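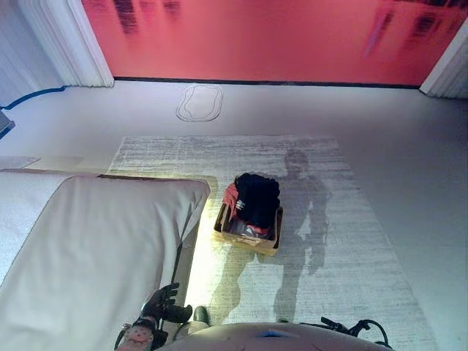 I spent most of April on the part of the stack that sits between perception and the arm controller, and very little on either of those. The layer is called Yeoman. It takes a segmented point cloud of whatever is in the box, picks a garment, picks a place to grab it, and hands a grasp frame plus a confidence to the planner. Until last month it also did its own retries, which was a mistake I made two years ago and have been paying for since.

The trouble with retries inside the grasp selector is that the selector has no idea what the body is doing. It would reject a grasp, resample, and send a new frame while the torso was still leaning toward the old one. The planner would accept it, because each frame was individually reachable, and the wrist would swing through a path that looked like indecision. Logs from Lollness were full of it.

So retries moved up into the task layer. Yeoman is now stateless. It gets a cloud, it returns up to 12 candidates sorted by score, and it forgets everything. The task layer (Barneck, written mostly on trains) keeps the list, tries them in order, and only asks for a new cloud when the list runs out or the pile has moved more than a threshold. The threshold is the one number I still tune by hand.

Segmentation is the weak end. Black fabric returns poor depth from the head camera, and a black garment heaped on something red comes back as a red garment with a hole in it. My first fix was to fill the hole by interpolation. This gave a nice smooth surface a few centimeters below the real one, and the fingers closed late. The current fix is to treat missing depth inside a color-consistent region as its own class and let the wrist camera resolve it on approach. It costs around 900 milliseconds per grasp. I can live with that.

Shadows were the other surprise. The robot throws a long, hard one across the rug, and the old mask happily labeled its arms as sleeves. A plane fit on the floor removes most of this — anything with no height is not a garment — but the rug has just enough streaky texture that the fit needed a robust estimator.

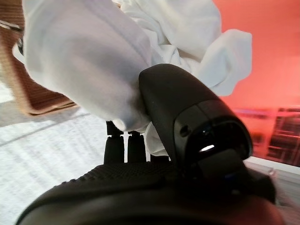 Once cloth is between the fingers, the wrist view is mostly cloth, and feature tracking is useless. I stopped trying to localize from it. After contact, the wrist stream feeds one small classifier, run on crops scaled to 64 pixels on a side, that answers whether there is fabric in the grip. It was trained on 1295 hand-labeled crops, and the labels are mine, so the errors are too. White fabric under strong light saturates and reads as background. Locking exposure before the approach helped more than any change to the model.

The arm is position controlled during the lift, with a cap on commanded velocity. I tried an impedance mode and went back. Cloth gives so little resistance that the gains hardly mattered, and the cables on the forearm contributed more force than the garment did.
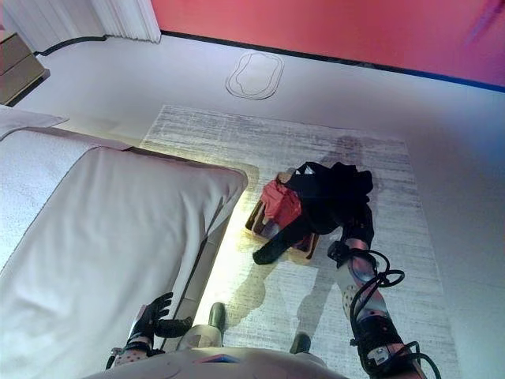 Page 2 of 3

Planning around the bed is duller than it sounds. The side panel goes in as a box, the mattress as a second box with padding, and the left arm gets a rest pose it may leave only if the task layer asks. Before that rule, the whole-body solver liked to use the left arm as a counterweight, and the hand drifted toward the bedding on every reach. Adding a cost term made it drift more slowly. A hard constraint ended it.

Feet are fixed for the duration of a grasp. If no candidate is reachable from the current stance, Barneck requests a step, waits for the base to settle, and throws away the candidate list. I would like to keep the list and transform it, but odometry after a step is not good enough yet.

On tooling: I replaced the replay viewer with Maltivum, which lines up head and wrist streams on one clock and draws the active candidate over both. I should have done this first. Two of the bugs above were visible within an hour of opening old logs in it, including one where the wrist transform was a single control cycle stale. The export format is still a mess, and loading a long session eats memory until the machine swaps.

Next is the sleeve problem. A grasp on a sleeve scores well, since it is thin and sticks up, and then the rest of the garment drags over the edge of the box. I have a penalty for elongated regions on a branch, and it currently also penalizes socks.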